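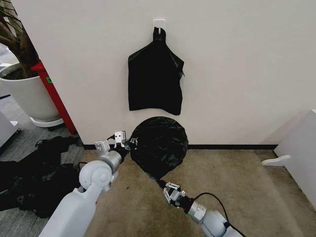
The Irberg Household Waste Set records how bags, liners and small bins are handled in ordinary rooms, from the moment a new liner is taken off the roll to the moment a full one is tied and carried out. The present card covers the second part of the set, which deals with plastic bags only. Bags are stored either flat, rolled or hanging; the black one on the small white adhesive hook, held by the twisted loop at its top, is entered as "hanging", and the one opened out into a round shape in front of the wall is entered as "open, rim held". Both entries may appear in a single record.

## Contents

The part holds 3,000 records in 10 folders. Each folder covers one room. Each record consists of one still picture and one line of text giving the state of every bag in view.

The states in use are:

- flat
- rolled
- hanging
- open, rim held
- open, in bin
- tied

A bag whose state cannot be decided is marked "unclear" and left in the set. Folder 2 contains 35 such bags, mostly liners lying behind furniture.

## Notes on labelling

Colour is written in plain words. Dark plastic often shows a green or blue sheen under room lighting — this is not to be recorded as a second colour. Creases are not recorded. Hooks, rails and door handles are named only where a bag hangs from them.

Bag capacity is not given, as it cannot be judged reliably from a picture.

## Use

The set may be used for teaching and for study. Users are asked to cite it as "Irberg Household Waste Set, Part Two" and to keep this card with any copy. Corrections to the labels should be sent to Kobe Van Rooij at the Clinmont office, quoting the folder and record number. Corrections received before the end of November will be included in the next release.

Last revised 2018-10-19.

Related items

Irberg Household Waste Set, Part One: Bins and Lids
Hirkivar Kitchen Cupboard Records
De Bruijn List of Household Terms
Clinmont Labelling Guide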